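Sound and print share a roof as Salero opens its summer show in Hemgate 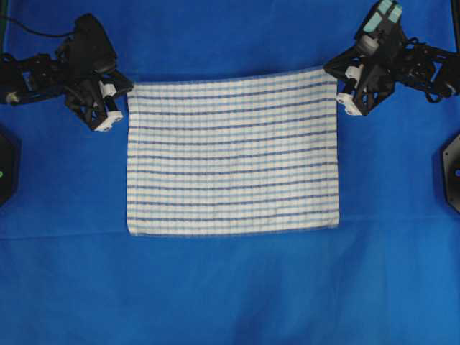
Salero, the artist-run studio in the old bus offices on Mottram Street, opens its biggest group show so far this July. "Long Exposure, Short Wave" brings together printmaking, film and live sound by artists who live and work in Hemgate and Sendlow, and entry is free throughout.

The show fills all 3 floors of the building for the first time. Visitors come in through the print room, where Lacey Gosling is showing a run of 100 screenprints made from tide tables and old shipping forecasts. Each one was pulled by hand from the same four screens, with the inks shifting a little from sheet to sheet, and they will hang edge to edge along the whole of the north wall.

Upstairs, the Slovak sound artist Boris Bartoš presents "3747", a piece for five loudspeakers named after the number of the last bus to leave the depot. Bartoš spent the winter in Hemgate on a Salero residency, recording in stairwells, the covered market and the pumping station at Sendlow. The recordings play in the dark, and people are welcome to sit, lie down or wander about while they listen.

"I arrived knowing one person and a train timetable," says Boris Bartoš. "By spring I had keys to half the cellars in town. People kept ringing me to say their boiler made a good noise, and they were usually right!"

The top floor is given over to film. Declan Horrocks shows two new works shot on 16mm and processed in the studio's own darkroom — the first films to be made there from start to finish since it reopened. One follows the river from Sendlow down to the weir. The other is a portrait of the painter Derek Fothergill, who taught evening classes in Hemgate for many years and whose drawings are also on display, several of them never shown before.

Malcolm Blackburn, who curated the show, says: "I've wanted to put these people in one building for ages. Lacey's prints and Boris's recordings have been getting on famously through the floorboards while we've been hanging, and I can't wait for everyone else to hear it. Derek came in to look at his room and stayed until we locked up."

A programme of events runs alongside the show. Lacey Gosling leads a beginners' screenprinting workshop, Declan Horrocks introduces an evening of short films from the Salero archive, and Boris Bartoš performs live with the Sendlow Handbell Ringers on the closing night. Performances start at 7.30pm. Workshop places are limited and can be booked at the front desk.

There is step-free access to the print room and a lift to both upper floors. Large-print guides are available on request.

ENDS

Notes for editors

Interviews with the artists and preview visits can be arranged through the Salero studio office, Mottram Street, Hemgate.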